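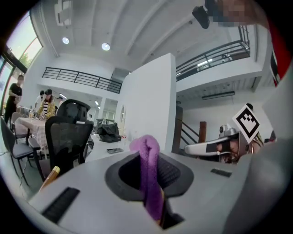 제목: A4 분할 출력하면 옷본이 작게 나옵니다 (목욕 가운 Iter)
제품: Omis 데스크톱 옷본 편집기
접수일: 2023년 7월 1일 토요일
작성: 시바타 도시코 (Toshiko Shibata)
담당: 아이텐 귈레르 (Ayten Güler)
상태: 해결됨

시바타 도시코
안녕하세요! Omis로 가운 옷본을 그리고 있는데 정말 재미있게 쓰고 있습니다. 특히 곡선 다듬기 기능은 최고예요. 암홀 선이 이렇게 예쁘게 나온 적이 없거든요. 그런데 출력에서 막혔습니다.

첫 장에 들어가는 확인용 정사각형은 한 변이 100mm여야 하는데, 자로 재 보니 97mm입니다. 가로도 97, 세로도 97. 처음엔 제 자가 이상한가 싶어서 재단용 200mm 쇠자로 다시 쟀는데 똑같았습니다. 전체는 11장이고, 이어 붙이면 선은 잘 맞습니다. 그냥 옷 전체가 작아요. 등판 하나를 다 붙이고 나서야 알았네요.

지금까지 해 본 것:
프로그램 재시작
프린터 드라이버 재설치
PDF로 내보낸 뒤 다른 PDF 뷰어에서 인쇄
화면 확대를 200%로 해 놓은 것을 원래대로 돌리고 다시 인쇄

전부 97mm입니다. 프린터는 Kos 잉크젯이고 용지는 평범한 A4입니다.

아이텐 귈레르
도시코 님, 이렇게 꼼꼼한 제보는 언제 받아도 반갑습니다! 가로와 세로가 똑같이 줄었다는 정보가 아주 큰 도움이 돼요. 종이 이송 문제라면 보통 한 방향만 틀어지는데, 두 방향이 같은 비율이면 어딘가에서 페이지를 통째로 축소하고 있을 가능성이 높습니다. 화면 확대 비율은 출력에 영향을 주지 않으니 편하신 대로 두고 작업하셔도 됩니다.

먼저 인쇄 창에서 "크기 조정" 항목을 봐 주세요. "용지에 맞춤"이나 "큰 페이지 축소"로 되어 있으면 "실제 크기"로 바꾸고, 첫 장만 인쇄해서 정사각형을 다시 재 주시면 됩니다. 종이가 아까우니 나머지 장은 아직 뽑지 마세요.

시바타 도시코
와, "용지에 맞춤"이었어요! 뷰어가 기억하고 있었나 봅니다. "실제 크기"로 바꾸니 정사각형이 딱 100mm로 나왔습니다. 너무 기뻐서 그만 전부 인쇄해 버렸는데(죄송해요, 첫 장만 뽑으라고 하셨는데) 이번에는 오른쪽 맞춤 표시가 잘려 나옵니다. 왼쪽 삼각형은 멀쩡하고 오른쪽 삼각형은 끝이 없어요. 그리고 아래쪽에는 흰 여백이 넓게 남습니다.

프린터 여백 설정을 최소로 줄여 봤지만 그대로입니다. 테두리 없는 인쇄도 켜 봤는데, 그러면 정사각형이 다시 커져 버려서 껐습니다.

아이텐 귈레르
전부 인쇄하고 싶은 그 마음, 너무 잘 압니다! 저도 옷본 크기가 맞는 순간이 제일 신나요.

오른쪽은 모자라고 아래는 남는다는 말씀에서 감이 왔습니다. 레터 용지로 나눈 페이지를 A4에 찍으면 정확히 이런 모양이 됩니다. 레터는 A4보다 폭이 넓고 길이가 짧습니다. 폭을 A4에 맞춰 줄이면 97% 정도가 되니 처음 재신 값과도 맞아떨어지고요.

PDF 뷰어에서 파일 > 문서 속성을 열고 페이지 크기를 알려 주세요. 테두리 없는 인쇄는 꺼 두신 게 맞습니다. Kos 드라이버는 그 기능을 켜면 가장자리를 채우려고 그림을 조금 확대합니다.

시바타 도시코
문서 속성에 216 x 279 mm라고 나옵니다. 레터 맞네요! 그런데 Omis 환경 설정의 기본 용지는 분명히 A4입니다. 세 번 확인했어요. 새 파일을 만들어서 네모 하나만 그리고 내보내면 그 PDF는 210 x 297로 제대로 나옵니다. 가운 파일만 레터가 돼요.

혹시 도움이 될까 해서 적습니다. 가운 파일은 처음부터 제가 만든 것이 아니고, Vurnurville 재봉 교실에서 받은 기본형 파일 위에 그린 것입니다. 작년 10월에 받은 파일이고 그때는 출력까지는 안 해 봤습니다. 깃은 숄칼라로 바꿨고 주머니는 새로 그렸습니다.

아이텐 귈레르
찾았습니다! 새 파일과 비교해 보신 것이 결정적이었어요.

환경 설정의 기본 용지는 새 파일에만 적용됩니다. 이미 있는 파일은 분할 용지 크기를 파일 안에 따로 저장하고 있고, 다른 사람에게 받은 파일이면 그 사람의 설정이 그대로 따라옵니다. 재봉 교실 쪽에서 레터로 저장해 둔 것 같습니다.

바꾸는 순서는 다음과 같습니다.

1. 가운 파일의 사본을 만들어 둡니다.
2. 파일 > 이 문서의 페이지 설정을 엽니다. 환경 설정과는 다른 창입니다.
3. 분할 용지를 레터에서 A4로 바꿉니다.
4. 겹침 폭은 지금 값을 그대로 두고 "타일 다시 계산"을 누릅니다.
5. 확인용 정사각형이 조각 경계에 걸쳐 있으면 첫 장 안쪽으로 옮깁니다.
6. PDF로 다시 내보내고, 문서 속성에서 210 x 297인지 확인합니다.
7. "실제 크기"로 첫 장과 그 오른쪽 장만 인쇄해서 맞춤 표시를 대 봅니다.

옷본 선 자체는 하나도 변하지 않으니 걱정하지 않으셔도 됩니다. 나뉘는 위치만 달라집니다. 그래서 전에 뽑은 레터 분할 조각과 새 조각을 섞어 붙이면 맞지 않습니다.

시바타 도시코
됩니다!! 이번에는 정말 두 장만 인쇄했어요. 정사각형은 가로세로 모두 100mm, 오른쪽 삼각형도 끝까지 다 나오고, 두 장을 창문에 대고 겹쳐 보니 선이 한 줄로 보입니다. 나머지도 방금 다 뽑아서 거실 바닥에 펼쳐 놨습니다. 등판 중심선 길이도 화면의 값과 같아요.

한 가지만 더 여쭤볼게요. 타일을 다시 계산한 뒤에 숄칼라 조각의 식서 방향 화살표가 두 장에 걸쳐 버렸습니다. 옮겨도 되나요? 그리고 잘못 나온 97mm짜리 등판은 버려야 할까요, 복사기로 확대하면 쓸 수 있을까요?

아이텐 귈레르
축하드립니다! 바닥에 펼쳐 놓은 가운 옷본이라니 제가 다 설레네요.

화살표는 각도만 유지하면 조각 안 어디로든 옮기셔도 됩니다. Shift를 누른 채로 끌면 각도가 고정됩니다. 이미 인쇄하신 것은 걸쳐 있어도 테이프로 붙인 뒤 자로 한 번 이어 그리면 충분해요.

작은 등판은 확대 복사를 권하지 않습니다. 복사기마다 오차가 있고, 이어 붙인 종이가 살짝 밀리기도 합니다. 뒷면이 깨끗하니 주머니 위치를 잡아 보는 연습용 종이로 쓰시면 좋겠습니다.

받은 파일의 용지가 환경 설정과 다를 때 내보내기 창에서 알려 주는 기능은 개발팀에 개선 요청으로 올려 두었습니다. 이 티켓의 비교 결과도 함께 첨부했어요.

시바타 도시코
개선 요청까지 올려 주시다니 감사합니다! 그 알림이 있었으면 저는 바로 알았을 거예요. 재봉 교실에도 페이지 설정 이야기를 전했더니 같은 파일을 쓰는 분이 앞판을 두 번이나 다시 뽑았다고 하네요. 그분께 위의 순서를 그대로 보내 드렸습니다. 화살표도 잘 옮겼습니다. 티켓은 닫아 주셔도 됩니다.

아이텐 귈레르
처리 메모
증상: A4 출력 시 옷본 축소, 축소 해제 후 오른쪽 맞춤 표시 잘림
원인: 받은 문서에 레터 분할 설정이 저장되어 있었고, 뷰어의 "용지에 맞춤"이 이를 축소함
조치: 문서별 페이지 설정을 A4로 변경, 타일 다시 계산, "실제 크기"로 인쇄
남은 일: 도움말의 "기본 용지" 항목에 기존 파일에는 적용되지 않는다는 문장 추가

도시코 님, 가운 완성되면 사용자 게시판에 꼭 올려 주세요! 숄칼라가 어떻게 나왔는지 정말 궁금합니다. 티켓 닫겠습니다.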